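Prurura Freestanding Ballet Barre, 200 cm, double rail
Made by Homach
£653 including VAT
Delivery from our Skemstead warehouse

The Prurura is a freestanding double barre for studios, school halls and rehearsal rooms where a fixed wall barre can't be fitted. It has two rails, one at adult height and one lower down for children, and both can be moved up or down without taking the barre apart. The frame is steel and the rails are beech. It comes in two end frames, two rails and a bag of fittings, and it goes together with the key in the box.

We sell it mainly to teachers who share a hall with other groups and have to clear the floor at the end of the evening. It is heavier than the folding barres we also stock. At 29 kg it stays where it is put when a row of dancers lean on it, and it can still be moved by two adults without wheels. If you teach alone and have to carry your barre up stairs, look at the Iglesias single barre instead.

Rail heights are set with a pin on each end frame. Pull the pin, slide the rail to the next hole and let the pin back in. Do one end, then the other, and check that both are in the same hole before anyone uses the barre. The holes are stamped with a letter to make this easier. The lower rail can be taken off altogether for adult classes.
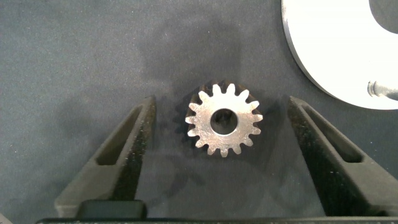
What you get
Two end frames with rubber feet fitted
Two beech rails, 200 cm, sanded and oiled
Four rail brackets with locking pins
Hex key and spare bolts
Printed assembly sheet

The wheel kit, the carry bag for the rails and the storage cover are sold separately. The wheel kit can be added later and needs no drilling.

Putting it together
Allow yourself half an hour the first time. Lay both end frames on the floor with the feet pointing the same way. Fit the brackets loosely, slot the top rail in, then stand the whole thing up and tighten the bolts. The lower rail goes on last. It is easier with a second person to hold the far end, although it can be done against a wall.

Don't overtighten the bolts on the brackets. They need to be firm and no more. If the rail turns in your hand after the bolts are tight, the bracket has been fitted upside down and the flat side of the rail isn't sitting against it. Take it off and turn it round.

Go over all the bolts again after the first week of classes. After that, once a term is enough.

Floors
The rubber feet are pale grey and don't mark wood, vinyl or lino. On a very dusty floor they can slide a little, so sweep first. On a sprung floor the barre will move slightly when dancers jump near it. Stand it along the line of the boards if you can — it is steadier that way.

We don't recommend the Prurura for use on carpet. It will stand up, but the rails won't feel firm and pupils tend to grip harder to make up for it. If carpet is all you have, put a sheet of board under each end frame.

Looking after the rails
The rails arrive with one coat of oil. Wipe them with a damp cloth after class and dry them straight away. Once or twice a year, rub them down lightly with fine paper and put on a thin coat of the same oil, leaving them overnight before use. Don't use spray polish. It makes the wood slippery and it is hard to get off again.

Hand sanitiser dulls the finish in patches. The patches do no harm and will come out the next time the rail is oiled.

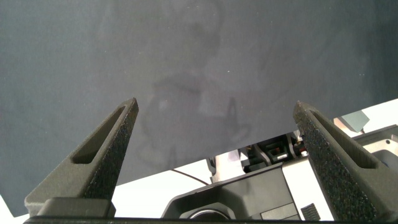 A barre that is put away for the holidays should be kept dry and off a concrete floor. Unheated store cupboards are the usual cause of rails that go rough over the winter. Stand the end frames upright, lay the rails flat so that they don't bow, and cover everything with something that lets the air through. An old cotton sheet will do, or a length of plain cloth. Dark charcoal fabric like this, matt and slightly fuzzy, shows up every pale speck of lint, so shake it outside before it goes over oiled wood. Plastic sheeting holds moisture in and should be avoided. The storage cover we sell is a closely woven cotton and can be machine washed at a low temperature.

Which barre for which class
For a children's class, set the lower rail so that the smallest pupil can rest a hand on it with the elbow a little below the shoulder. If pupils of different heights share a barre, set it for the shorter ones. Taller children can move to the upper rail as soon as they reach it comfortably.

For adult beginners we suggest the upper rail at waist height or just above. Seated classes and gentle exercise groups use the lower rail, with the chairs placed side on. Please remember that the barre is there for balance. It must not be used to hang from, to hook a leg over with the full weight on it, or for stretches where the dancer pulls backwards. The wall-mounted barres are made for that sort of load and a freestanding one isn't.

Dancers can work on both sides of the Prurura at once. Leave enough room between barres for a full leg extension in each direction, and more if you teach grand battement at the barre.

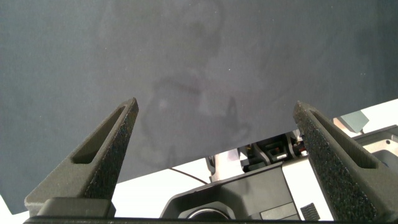
One teacher wrote to us in June that the pins had been stiff for the first few weeks and then loosened off, and that she now changes the rails over between the infants and the seniors while the class is getting a drink. She would have liked the hole letters to be larger. She also told us that she had bought the wheel kit with it and hardly used it, as the barre only goes from one side of the hall to the other.

We have passed the point about the letters to Homach. In the meantime, a strip of coloured tape by the hole you use most works well and peels off cleanly.

Spare parts
Brackets, pins, feet and bolts are kept in stock and can be ordered one at a time. Rails are made to order and take longer. If you need a replacement rail, tell us whether it is the upper or the lower. They are the same length, but the lower one is slightly thinner for small hands, and the brackets are different to match.

Delivery and returns
The barre is sent in two boxes, one for the end frames and one for the rails. They normally travel together. If only one turns up, wait until the following working day before ringing us. The driver will deliver to the door of the building and won't carry upstairs. Schools should give us the name of the office or reception where the boxes can be signed for, and tell us if the gates are closed at pick-up time.

Check the rails before you sign. A dent in the box doesn't always mean a damaged rail, but make a note of it on the driver's sheet either way. Unused barres can be sent back within the usual period in their original boxes. We can't take back a rail that has been oiled or sanded.

The frame has a five-year guarantee for studio and school use. The rails have a guarantee of 2 years against splitting and warping, provided they haven't been stored in a damp place. Rubber feet and bolts count as wearing parts and aren't included.

Related items
Iglesias single barre, folding
Prurura wheel kit
Prurura storage cover, cotton
Rail oil and fine paper set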